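**毛巾折叠**,指把毛巾按一定次序对折、收边,叠成规整的长方形或卷状,方便收纳和取用。家务里最基础的一项,酒店、浴场、洗衣房也都有各自的叠法。

## 面料

常见的是毛圈布(terry cloth),棉为主,表面有线圈,吸水。圈越长越蓬松,叠完厚度也越大。薄的平织毛巾好压平,但容易散。新毛巾头几次洗会掉毛,正常。

## 叠法

- **对折法**:长边对长边,再短边对短边。最快,家里多半这么叠。
- **三折法**:两侧往中间折,毛边藏在里面,外面只见一条折线。酒店常用。
- **卷法**:先对折再卷紧。占地小,适合抽屉和旅行包。

叠之前先抖一下,四角拉平。没干透的不要叠,闷久了有味。厚毛巾最后一折用手掌压一压就行,不用熨,熨了线圈会塌。

## 台面与收纳

台面要平,比毛巾摊开大一圈就够用了。木台面、床面都行,玻璃面偏滑。叠好的竖放进筐里,折边朝上,拿一条不会带倒旁边的;平摞也可以,太高会歪。塑料筐好擦洗,藤编的透气但是容易勾线。

浴巾、面巾、方巾最好分开放。颜色深的头几次单独洗,再跟浅色的放一处。

## 各地习惯

Varora 一带的浴场习惯三折后再对折,架上统一折边朝外。Istine 的旅馆多用卷法,码成金字塔形。Rirmont 洗衣房旺季每天要叠约4,000条,只用三折法一种,每200条装一车,八月最忙。Ouazzani 浴场则是挂着的多,只有备用的才叠起来,每柜限放100条。

## 竖长方形叠法

成品长边朝前后方向,放在筐的前面,收的时候顺手往前一送就进去了。边要直,角可以略软,毛圈布本来也叠不出很锐利的角。
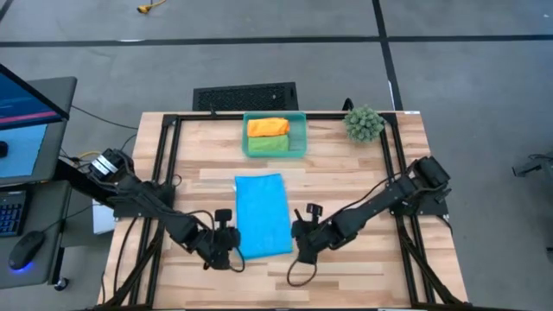
*文/本站家务条目组 2026年6月*

蓝色毛圈布毛巾,叠成竖长方形,平放在浅色拼条木台上,后面是青绿色塑料筐。这种叠法对毛巾尺寸要求不高,面巾最合适。浴巾得多折一道,不然放进筐里会露出一截。

常见的毛病:两层边没对齐,越折越斜;中间有空气没赶出来,摞起来鼓包。碰到这种情况摊开重来比较快,硬拽只会把线圈拉长。

## 参见

毛圈布、洗衣筐、衣物收纳、床单折迭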